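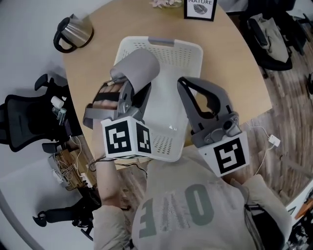
7. Setting up the Kimar room sensor

This section covers first-time setup of the Kimar sensor with a Plitberg wall controller. It applies to rooms with switched ceiling fixtures. For rooms with dimmable fixtures, do steps 1 to 5 and then go to the dimming section.

Before you start

The wall controller must be installed and wired by a qualified electrician. The sensor itself runs on low voltage from the controller and can be fitted by the user.

CAUTION: Turn off the lighting circuit at the breaker before you remove the controller cover. The wall switch does not isolate the terminals behind the cover.

Keep the sensor clear of supply vents, heaters, and hanging signs. Moving warm air in front of the lens can be read as a person entering the room. If the only free spot on the ceiling is next to a vent, use the corner bracket and mount the sensor on the wall opposite the door.

Fitting the sensor

1. Turn off the lighting circuit at the breaker. Check that the fixtures are off and that the controller display is blank.

2. Hold the back plate against the ceiling or bracket and mark the screw positions. The arrow on the plate must point to the main door.

3. Feed the sensor cable through the center of the plate. Leave enough slack to turn the sensor head by hand.

4. Fasten the plate with the 2 screws supplied. Do not overtighten. A bent plate will keep the sensor head from locking.

5. Push the sensor head onto the plate and turn it clockwise until it clicks. Connect the other end of the cable to the port marked S on the controller, then replace the controller cover.

NOTE: The cable connector fits one way only. If it does not go in with light pressure, turn it over and try again.

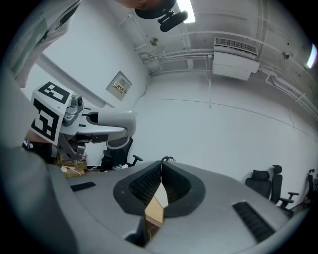

Tan piece upright in the black opening of a gray housing.

Pairing and address

6. Turn the breaker back on. The controller display shows a row of dashes while it starts. Wait until the room number appears.

7. Press and hold MODE until the display shows PAIR. Release the button. The lamp on the sensor head blinks slowly.

8. Press the up arrow to accept the sensor. The lamp stays on briefly and then goes out. If it keeps blinking, the controller has not stored the address - repeat step 7.

Controllers bought through Trultley are supplied with the address lock on. To clear it, press both arrows together before step 7. The lock comes back on by itself when you leave the menu.

We use cookies to remember your region and to count visits to our support pages. Accept all | Manage settings

Setting the light level

The light level setting tells the controller how dark the room must be before the fixtures are switched on. The factory setting is 200 lux, measured at the sensor. This suits most storage and meeting rooms. Rooms used for close work need a higher setting.

9. Wait for normal daylight in the room and open the blinds to their usual position. Do not do this step at night. The controller will store a value that is too low and the fixtures will stay off on dull mornings.

10. Press MODE until the display shows LUX. Use the arrows to change the value, then press MODE again to save.

NOTE: Fluorescent tubes need a short time to reach full output. After switching them on, let them warm up before you judge the level.

CAUTION: Frequent switching shortens the life of fluorescent tubes. Do not set the off delay to its minimum in a room where people come and go all day. 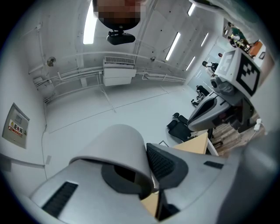 11. Press MODE until the display shows DELAY. The factory setting is roughly 200 seconds. Use the arrows to change it, then press MODE to save.

12. Leave the room, close the door, and wait for the delay to run out. All fixtures on the circuit should go off together. If one stays on, it is wired to a different circuit and must be moved by an electrician.

13. Walk back in through the main door. The fixtures should come on before you reach the nearest desk. If they come on late, turn the sensor head slightly toward the door and repeat step 12.

Resetting

To return to factory settings, hold MODE and the down arrow until the display goes blank. Stored addresses are erased and the sensor must be paired again. Settings made with the older Bickerstaff handset are erased as well and cannot be restored from the controller.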